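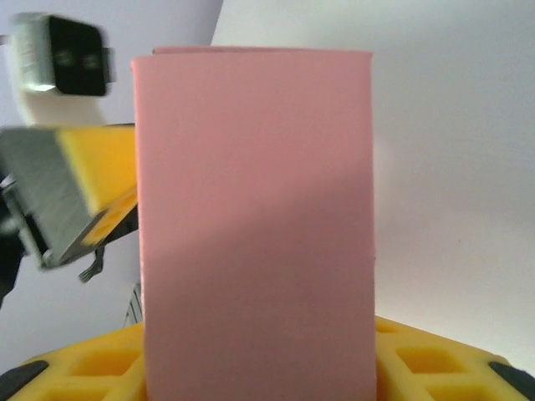 Uma noite inteira de curtas (e eu ainda quero mais)

Voltei de Randham ontem, dormi mal no ônibus, e mesmo assim sentei para escrever antes de desfazer a mala, porque se eu deixar para depois esqueço metade. Foi a minha primeira vez na mostra de curtas de lá e eu já estou pensando em como voltar no próximo maio!

A sessão que eu mais queria ver era a das nove da noite, no Cine Stoltell, uma sala antiga de rua com cadeiras que rangem toda vez que alguém ri. O programa tinha nove filmes e abriu com "Shirima", da Luana Sampaio, que eu acompanho desde o primeiro trabalho dela. São 30 minutos dentro de uma balsa, com uma mulher que vende bilhetes e o irmão que não fala com ela há anos. Quase não há diálogo. O som do motor vai mudando conforme a conversa que eles não têm fica mais difícil, e quando ele finalmente pede um bilhete, só isso, um bilhete, eu já estava com a garganta apertada.

Depois veio "Erketti", do Edmund Sikora, que é o oposto em tudo: animação, barulhento, cheio de gente correndo por uma cidade que se desmonta enquanto eles brigam por causa de uma herança. No começo achei cansativo (a primeira cena tem umas três piadas a mais do que precisava), mas da metade para a frente ele engrena de um jeito delicioso. A perseguição no mercado é das coisas mais divertidas que vi este ano, e a sala inteira bateu palma no meio do filme.

Conversa depois da sessão

Os dois diretores ficaram para responder perguntas. A Luana contou que filmou tudo em 2 semanas, sempre no mesmo horário por causa da luz no rio, e que cortou uma cena inteira com a mãe dos personagens na véspera de entregar a cópia. Fiquei morrendo de curiosidade! O Edmund falou mais da trilha, gravada com uma banda escolar da cidade dele, e disse que o roteiro nasceu em 2000, num caderno que ficou anos perdido na casa de uma tia.

Dos outros sete eu gostei de uns quatro, e um deles, sobre um campeonato de dominó, merece um texto só para ele. Vou tentar rever antes de escrever.

Para quem pensa em ir: cheguem cedo, que a fila dobra a esquina, e levem um casaco, o ar-condicionado do Stoltell não perdoa. A padaria em frente fica aberta até o fim da última sessão e o bolo de milho é ótimo.

Se alguém souber onde dá para ver os filmes anteriores do Sikora com legenda, me escreve nos comentários, por favor!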